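Sat 26 July

Shelf tidying, second week on the container task. Dilani Sivakumar ran the morning block and I took over after lunch. Same question as in April: can we leave the arm alone with a chore like this for an hour, or does somebody still have to stand there.

Score for the day: 76 attempts, 11 needed a hand. Most of the 11 were lids. The fingers come in at a slant, catch the rim, and the whole tub tips before the grip closes. Clear plastic doesn't help. The Plustis depth model still puts the near wall of a tub behind the far one when the light is flat, so the approach runs long.
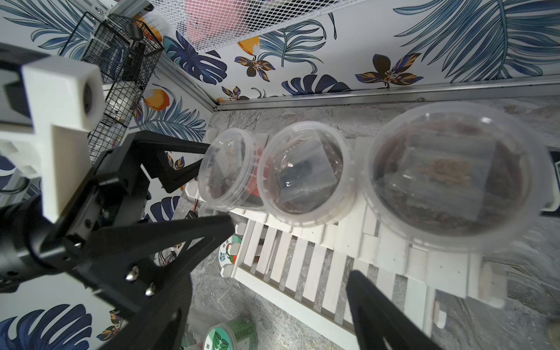
Lowered the approach speed from 688 to 400 in the config and the tipping mostly went away. Cycle time is now bad. A person puts three tubs where they belong in the time the arm spends lining up on one. Dilani thinks we can get some of that back by going fast until the last stretch and slow only at the rim. Will try it.

Bags inside the tubs are a separate problem. Lifting the tub is fine, but taking a bag out is not - it folds, the fingers close on air, and the planner logs a success. Need a check on finger gap after close. Wickramasinghe branch has one, not merged.

For the Badlow people, who keep asking about home use: moving closed tubs along a shelf, yes, with someone in the room. Opening them, no.

To do:
- redo wrist camera calibration, it has drifted since the Farnoneck demo
- tighten bracket screws before the next run
- split lid failures from bag failures in the log
- ask Dilani for the morning notes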